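Progress report to the Duggan Fund
Stosus cell: setting up, looking after and mending a shared sorting arm
Period covered: March to June
Prepared by Clodagh Breathnach, workshop lead, Wateo Training Workshop

Where we are

The cell runs. When I wrote to you at the end of winter we had an arm in a crate, a bench that rocked and a simulation that fell over if you looked at it sideways. We now have the arm bolted down, guarded and wired, a simulated copy that our trainees can practise on before they go near the real thing, and a maintenance routine that people do follow (most of them even seem to enjoy it!). We are a little behind on one item, the spare gripper, and I explain that further down.

Setting up the cell

Clodagh Doherty led the installation, and I can't praise the work enough. The old bench was the first problem. It had been built for hand tools and it swayed whenever the arm stopped quickly, so she had it taken out and a heavier one put in, fixed to the floor at all four corners. The base plate went on next. We had to drill it a second time after the first set of holes came out slightly off line, which cost us an afternoon and a good drill bit.

Cabling took longer than planned. The supply and signal leads originally shared one channel under the bench, and we were getting odd dropouts on the gripper signal, always when the arm was moving fast. Splitting them into separate channels cured it. We have written this up for the next group so they don't spend two weeks blaming the software, as we did.

The guarding is finished and the stop buttons have been moved to where people really stand. One was behind the door when the door was open. It had looked fine on the drawing.

The simulated copy

This is the part I am most excited about. Your grant paid for the Jidance licence and for the time to build a simulated version of the cell, and it has changed how we teach. Trainees set up the task there first: where the arm's base goes, where the cubes start, how high the gripper should wait before it begins to come down. They can try a bad idea, see what it does, reset it and try another, all before lunch, and no knuckles or fingertips come to any harm.

We kept the layout plain on purpose. There is a white table with the arm mounted towards the back, a low magenta box near the front, and coloured cubes that can be put on the box or on the table beside it. The box matters more than it looks. A cube on top of it sits higher than one on the table, so a trainee who has set one fixed picking height gets caught out straight away and has to go back and think about it.

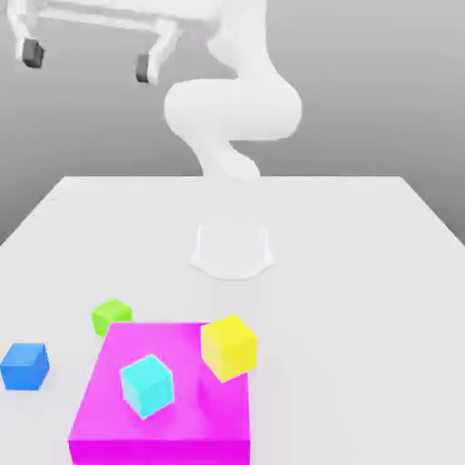
The next job was getting the simulated arm and the real one to agree. They didn't at first. A position that was perfectly good on the screen put the real fingertips 2 mm too low, which is enough to press a cube into the table. Clodagh Doherty went through it patiently with the trainees, one joint at a time, and they found that the real arm had been zeroed with the old fingertips on and never again after the new ones were fitted. We zeroed it properly, entered the new fingertip length in both versions, and the difference went away. It was a lovely session. I have never heard a room cheer for a calibration before.

We have also begun varying the starting layout. Cubes can be turned at an angle, set near the side of the box or placed partly behind it. Trainees have to plan the approach from above and open the fingers wide enough to clear the neighbouring parts. Those who did well with tidy rows have found this much harder, and the discussions are better for it.

Looking after it

The daily check is done before the first run and is kept on a card clipped to the guard:

Wipe the fingertips and look for splits in the pads.
Open and close the gripper fully with nothing in it.
Press each stop button and make sure the arm will not move until it is released and reset.
Send the arm to its home position and compare it with the marks on the base.
Write it in the book, with your initials.

Once a month we check the base bolts, go over the cables where they bend and save a copy of the settings. The fingertip pads are changed every 300 hours of running. We started out waiting until they looked worn, but by then the grip had already become unreliable and people were making up for it by squeezing harder.

Repairs this period

We had two faults that stopped the cell.

The first was a gripper that closed on one side and lagged on the other. The trainees stripped it down under supervision and found grit in the slide. It was cleaned, greased and put back the same day, and a cover has been made to keep the dust from the sanding area out of it.

The second was more awkward. The arm kept halting with an overload warning at the elbow, always late in the day. We suspected the joint itself and feared a large bill. The cause was a cable tie, pulled so tight that the lead dragged as the elbow bent. We cut it off, left a proper loop and have not had the warning again. Total cost of parts: one cable tie.

Money and time

Spending is within the grant. The second drilling and the extra cable channel came out of the sum set aside for surprises, and 60 per cent of that sum is still there. The spare gripper is late because the supplier sent the wrong mounting plate. The right one is on order, and until it comes we are being careful not to book the cell for back-to-back sessions.

What comes next

Over the summer we would like to:

Fit and test the spare gripper, and have trainees practise the changeover.
Add a second box of a different height to the simulated layout, then build the same thing on the real bench.
Let the current group write the repair notes for the next one, in their own words.
Try a planned fault each month, where a supervisor sets something wrong and the trainees have to find it.

You would be very welcome to visit, and mornings are best, as the cell is usually running by ten. Clodagh Doherty has offered to show you the calibration from start to finish, so please allow a bit longer than you think you'll need.

Clodagh Breathnach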